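Learning to swim at 46
8/27/19

I have been meaning to write this one for weeks, and then the tomatoes came in all at once and I spent every evening standing over a pan of chutney, so please forgive me if it rambles a bit (it will).

I grew up in Stistow, miles from the sea, and the school pool was shut for most of my childhood with one leak or another. By the time it opened again I was fifteen and far too embarrassed to get in at the shallow end with the little ones. So I simply never learned. I paddled on holidays, held the towels, and told everyone I preferred a book.

Then in March my sister booked us a cottage near Jiralcombe for the summer, with a cove at the bottom of the lane, and I thought, well, Bernadette Aubert, are you going to sit on the rocks for the rest of your life?

The adult class is on at the baths after the school clubs have gone home, and I very nearly turned round in the car park. I'm so glad I didn't! The first evening we only put our faces in the water and blew bubbles, and I came up spluttering every time. My teacher is wonderfully patient and has a way of saying "and again" that makes you do it before you've had time to argue. It took me 2 whole lessons to let go of the rail, and I still remember the feeling of my feet coming up behind me, like being a kite. 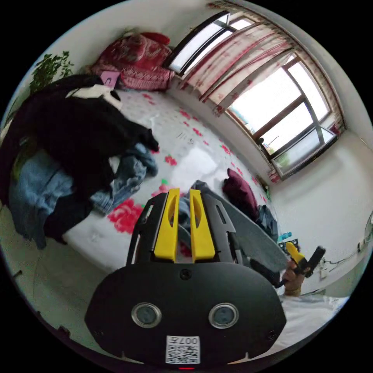 Breathing was the worst of it, I must say. My arms and legs were quite willing, but I would hold my breath all the way across and arrive at the other side the colour of beetroot. What helped in the end was humming into the water, which I practised in the bath at home with the door locked.

Anyway, we went down to the cove last week and I swam out to the buoy and back, with my sister beside me chattering the entire way. It was freezing and I loved it. I've put my name down for the next course, and I've bought a proper costume in dark green.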